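Search products, parts and manuals

Zinard Antistatic Bench Mat, Series 3

Share 14

The Zinard Series 3 is a two-layer antistatic mat intended for repair counters, school workshops and small service departments. It is supplied by Drotmont and replaces the Series 2, which was withdrawn from the catalog in January. Customers who hold stocks of Series 2 grounding cords may continue to use them with the new mat, as the snap fitting has not changed.

The upper layer is a soft rubber compound that resists solder splashes and common cleaning fluids. The lower layer is conductive and carries any charge to the grounding point at the corner. The mat lies flat within a day of unrolling and may be trimmed with a sharp utility knife, provided that the corner containing the snap is left whole. 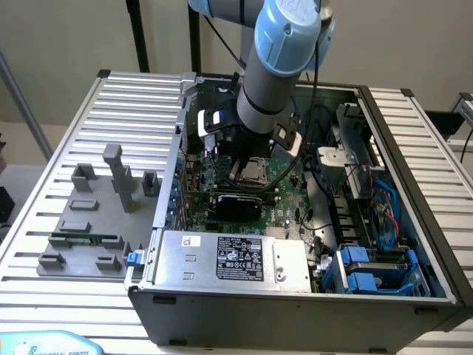
Selection of the correct size should begin with the largest item that will be serviced. The standard mat is 100 cm wide and is suited to laptops, printers and small audio equipment. Purchasers who work on desktop computers should allow for a tower laid on its side with the side panel removed, together with space for the panel itself and a tray for screws. The wide mat is recommended for such work. Both sizes are available in gray and dark green, and the wide mat may also be ordered in blue.

Each mat is packed with one grounding cord, 270 cm in length, and one adjustable wrist strap. Table clips are sold separately. The grounding cord must be connected to a verified ground before the mat is put into service, and the connection should be tested at regular intervals with a suitable meter.

Cleaning is carried out with a damp cloth and mild soap. Wax polishes and silicone sprays must not be applied, as they leave a film that prevents the surface from working properly. Mats should be stored rolled, with the upper layer facing outward.

Orders are dispatched from the Carnton warehouse. Unused mats may be returned within 14 days in their original tube. Trimmed mats cannot be accepted for return. Questions regarding bulk supply to schools should be addressed to Waldemar Ostrowski, Trade Accounts, Drotmont.

Page revised 8/11/18

Comments (3)

Wysocka Repairs
We have the wide one in green. The smell goes away after a week or so. Good mat.

benchtop_al
Does the old Series 2 wrist strap fit this? The page only mentions the cord.

Drotmont Trade Accounts
Yes, the Series 2 strap uses the same snap and may be used with either size.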